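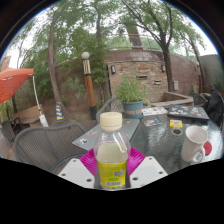
Bottle with yellow label and cream screw cap, glass table, closed laptop behind.

Outdoor Furniture and Table Settings: The Terrace at Medton

This page belongs to the outdoor furniture section of the Medton site guide. It is intended for staff and visiting groups who wish to use the terrace for informal work, short meetings or refreshments, and it should be read together with the general house rules displayed at the main entrance.

The terrace was opened to all departments in June, following the renewal of the deck and the purchase of new seating through the supplier Skondero. It is available from 8 a.m. until dusk whenever the adjoining hall is open. Groups of up to 200 may reserve the full outdoor area, including the lawn, by applying to the Flemar events office. Individual tables cannot be reserved and are offered in order of arrival.

The tables

Table tops are of textured glass. The rippled surface reduces glare from the sky and conceals light scratches, but it also means that thin-based glasses may stand slightly unevenly. Mugs and bottles with a broad base are recommended. Each table has an opening for a parasol pole. Parasols are kept in the storage room beside the hall and should be closed and returned after use - they must not be left standing overnight.

Users are asked to place a coaster under drinks wherever possible. Coasters and plates may be borrowed from the serving counter and should be brought back to the same counter, where a tray is provided. Bottles may be taken outside, provided that they are closed when the table is left. 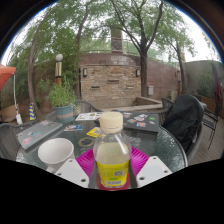 Seating on the deck consists of dark metal chairs with mesh backs. The mesh drains quickly after rain and does not require cushions, although cushions may be requested for longer meetings. Chairs may be moved between tables during the day. They should be lifted when moved, as dragging marks the deck boards, and should be pushed in at the end of each session so that the passage to the garden door remains clear.

Bags are best kept close to the owner's chair and away from the steps. Laptops, printed material and small supplies such as tape may be used at the tables in the ordinary way. In windy weather, loose cards and papers should be weighted down or kept inside a folder. The terrace has 2 covered power outlets, both on the hall side. Extension cords may not be run across the deck.

Care and cleaning

Glass tops are wiped each morning by the site team. Spills should be cleared at once with the cloths supplied at the counter. Abrasive sponges are not permitted on the glass or on the metal rims. Damaged furniture should be reported to the Flemar desk on extension 688, quoting the table number.

The furniture is covered and taken out of use in December. During the winter closure, the indoor seating in the Voß Room is available under the same conditions.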